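Brerness publica los resultados de su comparativa de pinzas para manipulación con dos brazos
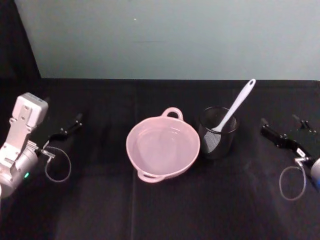 Los dos brazos de la celda de ensayo, con el cuenco rosa y el portalápices de malla con la espátula blanca. Foto: Brerness

Sábado. Redacción, Gabinete de Comunicación de Brerness

Brerness ha dado a conocer los resultados de una serie de 1.519 ensayos destinada a comparar tres pinzas eléctricas de dos dedos y dos controladores en tareas domésticas sencillas. Las pruebas se realizaron en abril en el laboratorio de la compañía, con una celda de dos brazos montados a ambos lados de una mesa cubierta con tela negra.

La comparativa abarca una pinza propia de Brerness, en su segunda versión, y otras dos suministradas por Vormont y Halliday. En cuanto al control, se utilizaron el controlador habitual del laboratorio y el nuevo módulo de Pramell, que coordina ambos brazos desde un único programa. Las tres empresas proveedoras cedieron el material sin coste y recibieron los datos completos antes de su publicación.

El conjunto de prueba consta de 29 objetos de uso corriente, adquiridos en comercios de menaje y papelería. Se eligieron piezas ligeras, con asas, bordes finos, superficies lisas o mangos largos. Entre ellas figuran un cuenco de plástico rosa con dos asas y una espátula blanca que se presenta dentro de un portalápices negro de malla metálica. En esta última prueba, uno de los brazos debe extraer la espátula por el mango y depositarla en el cuenco, mientras el otro sujeta el recipiente por una de sus asas.

El orden de los objetos y de las pinzas se sorteó al comienzo de cada jornada. Un ensayo se dio por válido cuando la pieza llegó a su destino sin caerse y sin desplazar de su sitio los demás objetos de la mesa. Las colisiones leves se anotaron aparte y no invalidaron el resultado. Cuando el sistema se detuvo por exceso de fuerza, el ensayo se contabilizó como fallo y no se repitió.

Resultados por pinza

La pinza de Vormont obtuvo el mejor resultado en los objetos de borde fino. Sus dedos, más estrechos en la punta, entraron en las asas pequeñas con menos correcciones de trayectoria. Perdió posiciones en las piezas de mango redondo, que giraban entre los dedos al levantarlas.

La de Halliday fue la más regular del grupo. No quedó primera en ninguna de las categorías de objetos, pero tampoco última, y fue la que menos ajustes necesitó entre una jornada y la siguiente. Su principal inconveniente es el peso, que obligó a reducir la velocidad del brazo en los movimientos con la muñeca extendida.

La pinza de Brerness quedó por delante en los mangos largos, incluida la espátula, y por detrás de las otras dos en los recipientes de pared lisa. El equipo de ingeniería atribuye la diferencia al recubrimiento de los dedos, que en esta versión es más duro que en la anterior. La compañía probará un material más blando antes de cerrar el diseño.

El cableado fue la causa de paradas más frecuente en las tres pinzas. De los 381 ensayos fallidos, una parte importante se debió a que el cable de la pinza rozaba un objeto o limitaba el giro de la muñeca. El problema apareció sobre todo en las tareas con los dos brazos cerca del centro de la mesa. Brerness ha diseñado una guía que mantiene el cable pegado al antebrazo y facilitará los planos a quien los solicite.

Comparación de controladores

Los dos controladores ofrecieron una precisión similar cuando trabajaba un solo brazo. La diferencia apareció en las tareas coordinadas. Con el módulo de Pramell, el segundo brazo inició su movimiento antes y las esperas entre una fase y otra fueron más cortas. El controlador habitual requirió definir puntos de sincronización a mano para cada objeto, un trabajo que alargó la preparación de las pruebas.

El módulo de Pramell presentó, por su parte, un comportamiento irregular al reanudar la tarea tras una parada de seguridad. En varios casos fue preciso llevar ambos brazos a la posición inicial y empezar de nuevo. Pramell ha reproducido el fallo en sus instalaciones y trabaja en una actualización, que se evaluará en la misma celda y con los mismos objetos.

«Queríamos datos obtenidos en las mismas condiciones para todos, también para nuestra propia pinza», señala la dirección técnica de Brerness. «En los recipientes lisos hemos quedado por detrás y así figura en el informe. Ya sabemos qué hay que cambiar en los dedos.»

Alcance y limitaciones

Los resultados se refieren a objetos ligeros sobre una superficie plana, con iluminación constante y fondo uniforme. No se han probado piezas deformables, como bolsas o paños, ni recipientes con líquido. Tampoco se ha medido el desgaste a largo plazo. La compañía recomienda no extrapolar los datos a entornos industriales con ciclos continuos.

Las posiciones de partida se marcaron con una plantilla que se retiraba antes de cada ensayo. El informe recoge las medidas de la plantilla, los parámetros de fuerza y velocidad de cada pinza y la lista completa de objetos, de modo que otros laboratorios puedan repetir las pruebas con su propio equipo.

Próximos pasos

La segunda fase empezará cuando esté disponible la actualización de Pramell. Se mantendrán las tres pinzas y se añadirán a la celda dos cámaras de muñeca, con el fin de comprobar si la visión cercana reduce los errores en asas y bordes. Vormont ha confirmado que enviará un juego de dedos con mayor superficie de contacto. Halliday participará con el mismo modelo.

El informe completo, en español e inglés, puede solicitarse al gabinete de comunicación de Brerness. Los laboratorios y fabricantes interesados en incluir una pinza en la segunda fase pueden dirigirse al mismo departamento. El equipo presentado deberá admitir el montaje en la brida estándar de la celda y contar con documentación de su interfaz de control.

Sobre Brerness

Brerness desarrolla pinzas y accesorios para brazos robóticos ligeros, destinados a laboratorios, centros de formación y pequeños talleres. La compañía mantiene una celda de ensayo propia, en la que evalúa sus productos y los de otros fabricantes.

Noticias relacionadas
Brerness abre su celda de ensayo a fabricantes externos
Vormont presenta un juego de dedos intercambiables para asas y bordes finos
Pramell amplía su controlador a configuraciones de dos brazos
Guía práctica: cómo fijar el cable de la pinza al antebrazo
Halliday actualiza la documentación de su interfaz de control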